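The Dishes Are Still Yours

By Zaid Kassab

My mother-in-law asked me at dinner on Saturday when she could buy a robot that does the dishes. She is 81 and has read that they are coming. I told her she has owned one since the seventies and it sits under the counter. She said she meant the other part, the part where you pick things up. I have been thinking about her answer all week, and I believe she has put her finger on the trouble with most of what gets written about household robots.

The washing part of the dishes was solved a long time ago. A box sprays hot water at things that do not move. What is left over for people is the picking up: clearing the table, scraping, fitting the bowls between the prongs, taking them out again, and finding a place for them in a cupboard that is already full. The same goes for laundry. We have machines that wash and machines that dry, and then there is a heap on the bed and somebody has to fold it. The chores that remain in a house are the ones where the hand has to deal with a different object every few seconds.

I spent 18 years in packing and light assembly, most of that time at a plant in Clunville that filled and boxed kitchen goods. I was a line lead and later I bought equipment. So I come to this from the shop floor, and my view is a dull one. Machines cannot do household chores yet in any way that a normal family would pay for. I think they will do some of them, later than the advertisements say, and I think the first ones will be slow and will need a lot of help.

At Clunville we had a machine that put lids on tubs. It did 700 an hour and it hardly ever got one wrong. People who toured the plant used to stand and watch it, and you could tell they were thinking that a thing like that could do anything. But that machine never once had to find a tub. The tubs came to it upright, spaced evenly, all the same size, held by rails on both sides. If one arrived tipped over, the machine stopped and a light came on and a person walked over and stood the tub up. That walk took place maybe a dozen times on a bad shift. The person was doing the chore. The machine was doing the part that had been made easy for it.

A kitchen has no rails. The bowls in my house are in four sizes, two of them nest and two of them stick together. One of the plastic ones is so light that it slides away if you push on it with anything stiff. I have watched my grandson unload the dishwasher, badly, and even a bored boy of nine does something I could never have bought for the plant at any price. He takes hold of a bowl by the edge, feels that it is slipping, shifts his grip without looking, and tucks it under his arm so he can open the cupboard. He has never been trained to do it. He has just spent nine years dropping things.

The companies working on this know it perfectly well. Much of the work right now is an attempt to give machines some of those nine years. One way of going about it is to have people do the ordinary tasks over and over, holding the same kind of gripper a robot would have, while the movements are recorded. The people are good at it because people are good at everything of this sort. The hope is that with enough hours of it the machine picks up the habit.

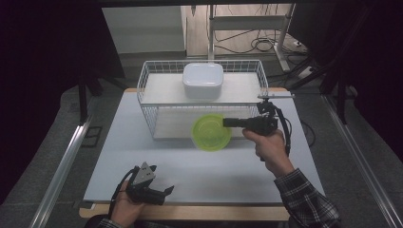

A black gripper in the right hand against a green plastic bowl, with a wire-mesh basket behind it.

I find that kind of work more honest than the promotional films, where a machine with a face carries a glass of water across a white room. When a person has to do a chore with a gripper in each hand, you see at once how much we lose when we give up our fingers. Try it yourself with two pairs of kitchen tongs. Pick up a cereal bowl with them, tilt it, and set it down in a dish rack. Most people manage it on the second or third try and are surprised at how tired they feel. Then try a wet fork, and then a dish towel.

I did try it, at the kitchen table, with the tongs from the barbecue set. The bowl went fine. The lid of a storage container was another matter. It lay flat on the table and I could not get under it. In the end I pushed it over to the edge so that a bit of it hung off, and grabbed it there. I was pleased with myself for that. But it took knowing what a table edge is good for, and knowing it about that lid on that table, and I don't know how many recordings you would need before a machine would think to do the same in a house it had never been in.

People who disagree with me usually bring up warehouses. They say that robots already pick all sorts of goods out of bins, and that is true as far as it goes. I visited one such place, a parts distributor in Prekberg, when we were looking at equipment. They had an arm with a suction cup taking boxes and bags out of a bin and putting them on a belt, and it worked well. There was also a woman at the end of the row, Mrs. Þrastardóttir, who looked after four of those arms at once and cleared whatever they could not lift. She told me the arms had made her job better. Her back no longer hurt at the end of a shift. She also told me that anything in netting went straight to her, and so did anything clear, and so did anything that rolled.

I think that arrangement is a good one, and it suits a warehouse. One person helping four machines is a saving if the four machines run all day. It does not carry over to a home, where there is one machine and one person, and the one person bought the machine so as not to have to stand there. If it calls you over every ten minutes because it has met a colander, you might as well empty the rack yourself and be done by the time the coffee is ready.

Then there is the matter of what a mistake costs. On the line, a crushed tub was a few cents and we swept it up. In a house, the thing that gets crushed may be the cup your father drank from. A machine that handles dishes correctly 99 times in a hundred sounds very good until you work out that a family of five gets through a hundred dishes in a couple of days. I would not hire a person who broke something that often, and I would not keep him because he was improving.

I should say something for the other side, and I mean it. My neighbor has bad arthritis and lives alone. She would put up with a great deal. If a machine took 40 minutes to empty her dishwasher and left a third of it on the counter, she would still be glad of it, since those are bowls she did not have to bend down for. She already owns a Pindo, a floor sweeper that gets stuck under the sofa most mornings, and she speaks of it fondly. For people like her, slow and partial is worth having. When I say that a normal family would not pay for the thing, I am talking about families who can do the work and would simply like not to. The makers would do well to think of my neighbor first. She is easier to please and she needs it more.

I would also like them to be plainer about what they are selling. If a person somewhere is steering the arm, say so in large letters. If the film is speeded up, put the real time in the corner. If the robot can put away these bowls in this cupboard and has not been tried on others, that is a fair thing to be able to do in January of any year, and there is no shame in saying it. On the shop floor we made every supplier run our product on their machine, in front of us, for a full shift. More than one of them had a lovely demonstration and went home after two hours. Somebody ought to do that for kitchens. Bring in over 700 dishes from real cupboards, the chipped and the warped ones included, and let the thing work through them while people watch.

As for my mother-in-law, I told her the truth, which was that I did not expect it in time for her. She said in that case I could dry.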